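November, a little before midnight

My forearms are killing me and I don't care. What a day!

So the fruit task is officially mine now. Yvette Grewal signed me off on the handhelds this morning (two practice rounds, she barely said a word, then "yep, you're good, go"), and I spent the rest of the day in the kitchen at Staledport, teaching. I still love saying that. Teaching! With my own two hands, more or less. You hold a gripper in each fist, squeeze to close the fingers, and everything you do gets saved for the arms at Zodside to learn from later.

The job sounds like something you'd give a toddler. Fruit on the counter, fruit goes on the plate. Done. Except that you pick up a tangerine every day of your life without once thinking about where your thumb goes, and then you try it with two flat pads and it shoots off like a bar of soap. I chased one clear across the counter during my first try and Gil-soo Son laughed so hard he had to go stand in the hallway. He says everyone does it. He also says you have to leave that kind of thing in if you recover well, so the robot sees a recovery, and toss the whole take if you flail. I flailed. Tossed.

By lunch I'd found a rhythm, though. Come down slow, open wider than you think you need, wait a beat before closing. Mwajuma Athumani's big tip was to keep my shoulders out of it and move from the elbow, and wow, what a difference. She's been doing this since the Maeng project and her takes are beautiful, so smooth you'd think she was underwater. Mine are getting there. The replay of one of the afternoon takes made me so happy that I saved a still from it.

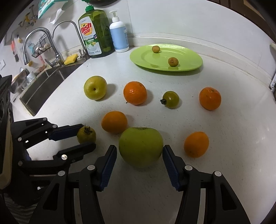 Big apple for the right hand, little green one for the left. Two on the plate already!

The apple was my nemesis, by the way. It's the biggest thing in the set and there isn't a lot of room to spare on either side, so if you come in even a little crooked you bump it and it rolls. The trick (my trick, I'm claiming it) is to line up over the stem first and only then drop. The little green ones are the opposite problem, loads of room but so small that you can close on nothing at all. I like giving those to my left hand. It needs the practice, poor thing.

Two hands at once is the part I really want to get good at. Most of the takes so far are one hand working and the other one just sort of hanging around, and Deok-su Tak wants more where both are busy. He's the one training the model, so he gets what he wants. He told me the set is at 581 good takes and he's aiming for 3,000, and I think he expected me to groan. I said when do we start! He gave me a funny look. But I mean it, I'd do fruit until spring. You get into this quiet state where it's only you and an orange.

And then he showed me a clip from last week, the arm at Zodside trying it with the early data. It reached for a tangerine and paused above it. That tiny wait before closing - that's the thing Mwajuma does! I got actual goosebumps. It missed the next one by a mile and knocked the plate, but who cares, it had picked up a habit from a person. Maybe in a month it'll have one of mine. (Hopefully the stem thing and not the flailing.)

Things to remember for tomorrow: wipe the pads between sets, they get slick from the peels. Move the plate around more, Deok-su says it keeps ending up toward the back and the model will think plates live there. Ask Clementina Henriques if she can bring lemons, and maybe something awkward like a banana. She's got the list for the Kudilberg kitchen too and I want to get on that one before it fills up.

Tried to pick up my toothbrush with two stiff fingers tonight just to see. Dropped it in the sink. Bed.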